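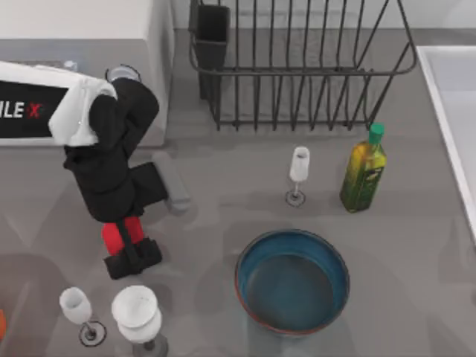

Grey worktop, white appliance at the back.

9/26/21

Water hardness in the kitchen, part 3

The first two parts dealt with where the hardness comes from and what the supplier's report does and does not tell you. This one covers measurements at the tap, the kettle, and the question Gion Kuster sent in after part 2 about whether a conductivity meter can stand in for a proper hardness test. The short answer is no, with some exceptions that I will get to.

For anyone starting at this part: the supply in Plornness comes mostly from chalk boreholes, with a smaller share blended in from the Gondlow reservoir when demand is high. Borehole water is hard. Reservoir water is much softer. The blend varies, so one reading tells you about one day.

Conductivity first. My meter is a cheap pen type with automatic temperature compensation, calibrated against a single standard solution. The first draw of the morning, after running the cold tap until the temperature stopped falling, gave 657 microsiemens per centimetre. I repeated it with a fresh sample and a rinsed cup and got the same figure, which says the meter repeats well and says very little about whether it is right.

Conductivity responds to every ion in the water. Calcium and magnesium are in there, along with sodium, chloride, sulphate, nitrate and bicarbonate. In chalk water the calcium and bicarbonate dominate, so over time the conductivity and the hardness tend to move together at any one tap. If you have plotted one against the other for your own supply, you can use the meter as a quick check between titrations. You can't take a factor off a website and apply it to a different supply. And you certainly can't use it to check an ion exchange softener, where calcium is swapped for sodium and the conductivity barely changes while the hardness drops to almost nothing. Gion had exactly this situation: a newly fitted softener, a meter reading much the same on both sides of it, and an installer being asked some pointed questions. The softener was working.

The titration kit is the ordinary drop-counting sort. You fill the tube to the line, add the indicator, and then add the titrant one drop at a time until the colour goes from red through a muddy purple to a clear blue. The usual mistake is stopping at purple. Swirl after each drop, wait a few seconds, and hold the tube against white paper. In cold water the change is slow near the end and it is easy to overshoot, so let the sample come up to room temperature first. To improve the resolution, double the sample volume and halve the result.

Hold the bottle vertically. A tilted bottle gives drops of a different size, and the kit assumes they are all the same. Kha Mai, who taught me to do this with a proper burette, regards the whole drop method as a form of guessing. For a burette I would agree that the error is smaller. For deciding how much salt to put in a dishwasher setting that only has a handful of steps, the drops are good enough.

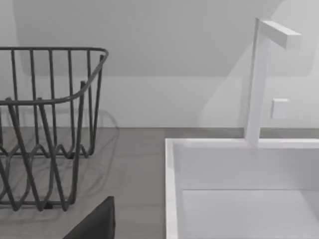

Glassware is the part most people notice, so it deserves a paragraph. A drop of hard water left on a glass evaporates and leaves everything that was dissolved in it. The residue has two parts. The carbonate comes off with a weak acid. The rest, largely sulphates and silica if your supply has any, may not. If a glass stays cloudy after a soak in dilute citric acid, either the residue is mostly the second kind or the glass surface itself has been etched, and etching is permanent. Wet the glass to tell them apart. A film usually still looks patchy when wet and feels slightly rough under a fingernail. Light etching tends to vanish under water and come back when the glass is dry.

Wiping with a cloth while the glass is still wet avoids the problem altogether. Rinse aid helps because it lowers the surface tension and the water runs off as a sheet. Neither changes the water.

Now the kettle. Mine is a plain Bestetti with an exposed element, bought second-hand, and I like it for this purpose because the scale is easy to see. When water containing calcium bicarbonate is heated, carbon dioxide is driven off, the balance shifts, and calcium carbonate comes out of solution on the hottest surface available. The part of the hardness that behaves like this is called temporary hardness. The remainder stays dissolved however long you boil it.

I ran the kettle for 49 days without descaling, same fill line each time, and kept a tally on the back of an envelope. Sang Đặng suggested weighing the dry kettle at the start and the end, which is obvious in hindsight and which I had not planned to do. It does need to be dry. Water trapped under the lid hinge weighs more than you would think, and I lost my first starting weight to it and had to begin again in June.

Descaling was with citric acid dissolved in cold water and left overnight. The packet says to boil it. I don't, as calcium citrate is less soluble in hot water than in cold, and a strong hot solution can leave a white deposit that is more of a nuisance than the scale was. Cold takes longer and works. Vinegar also works and smells for days. Whatever you use, don't mix it with bleach, and rinse the kettle twice before making tea.

One correction to part 2. I wrote that German degrees and English degrees (Clark) were close enough to treat as the same. They are not. One German degree is worth more than one Clark degree, by about a quarter, and Decha Klinhom pointed out that this is enough to push a dishwasher setting into the next step. The table in that post has been fixed. Always check which unit the manual uses, and if it doesn't say, look at where the appliance was made.

Still to do: the same titration on boiled and filtered water, to split the temporary hardness from the permanent, and a test of the jug filter Misaki Takagi has lent me. The cartridge is part used, so I'll buy a new one before drawing anything from the results.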